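Geststead RFC sign Kyung-hwa Ham for new season

8 Jun 2019. For immediate release

Geststead Women's RFC are delighted to confirm the signing of fly-half Kyung-hwa Ham on a 2 year deal. Joins from Tilterel, where she spent three seasons. Will wear the number 10 shirt, subject to registration.

Ham scored 18 tries in all competitions for Tilterel and kicked from the tee for most of last season. Quick feet, good boot out of hand, happy at full-back if needed. Several clubs were intrested. We're very pleased she picked us.

Kyung-hwa Ham said: "I came down to watch a game in the spring and liked how they played. Lots of ball in hand, not much kicking it away. Can't wait to get going. My parents are already asking for the fixture list."
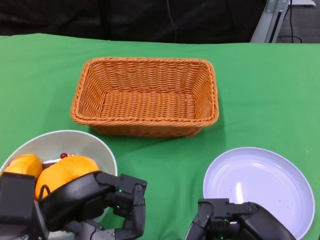
Pre-season starts in July. First run-out is a friendly at home to Mivik, kick-off time to be confirmed, then away to Han the week after. Both games are open to supporters. Entry to the Mivik friendly is free for under-16s, everyone else £3 on the gate.

Season tickets on sale now from the clubhouse and online. Capacity on the main side is 500 while the new terrace is finished so please book early, last year's holders have first refusal on there usual seats until the end of the month.

Squad numbers and the full list of fixtures to follow.

Media: Ham is available for interview after training, by arrangement only. Please contact the Geststead press desk. Headshots on request.

ENDS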